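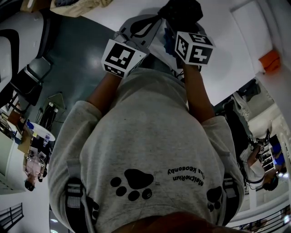
4. Discussion

4.1. Ce que valent les essais d'orthèses nocturnes

Le port d'une attelle de poignet la nuit reste le premier traitement proposé dans le syndrome du canal carpien léger à modéré. Les preuves sont plus minces que ne le laisse croire l'unanimité des recommandations locales. L'essai Drorkine, le plus souvent invoqué, compare une orthèse rigide en position neutre à une simple information écrite. Aucun insu n'était possible, et le critère principal, le score de symptômes Janjua, est rempli par le patient lui-même. On voit mal comment écarter un effet d'attente dans ces conditions.

Le registre Clusau réunit plus de 3000 poignets, ce qui impressionne. L'observance y est pourtant déclarative, et les sujets perdus de vue à 12 semaines ont été retirés de l'analyse sans imputation. Or ceux qui abandonnent l'attelle sont peut-être ceux qu'elle gêne ou qu'elle ne soulage pas. Stoyanova a déjà soulevé l'objection à propos d'une cohorte de 1000 patients; à notre connaissance, les auteurs du registre n'y ont pas répondu.
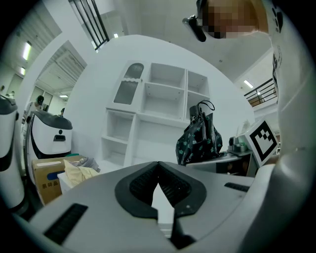

4.2. La force de pince comme critère de jugement

Faute de mieux, plusieurs équipes se rabattent sur la force de pince pouce-index, mesurée au dynamomètre. Le chiffre paraît objectif. Il dépend cependant de la position du coude, de la douleur du jour et de la consigne donnée, et le protocole Plorero ne précise que la première. Une différence de 2 newtons entre les groupes, même significative, ne nous semble pas interprétable.

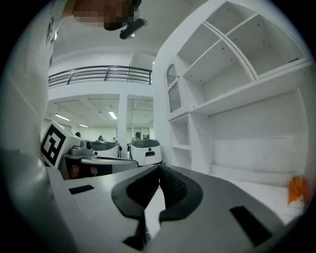 La perte de dextérité dont se plaignent les patients tient souvent à la sensibilité pulpaire avant de tenir à la force. Un bouton glisse, une pièce tombe, alors que le dynamomètre reste dans les normes. La comparaison mécanique a ses limites, mais les deux doigts souples de la figure 3, inclinés en V et striés sur leur face interne, rappellent qu'une prise dépend aussi de la surface de contact et de l'orientation des appuis – deux paramètres absents des essais cités. Le test de discrimination de deux points apporte une information partielle, avec une reproductibilité discutée. Nous l'avons conservé comme critère secondaire, sans en attendre beaucoup.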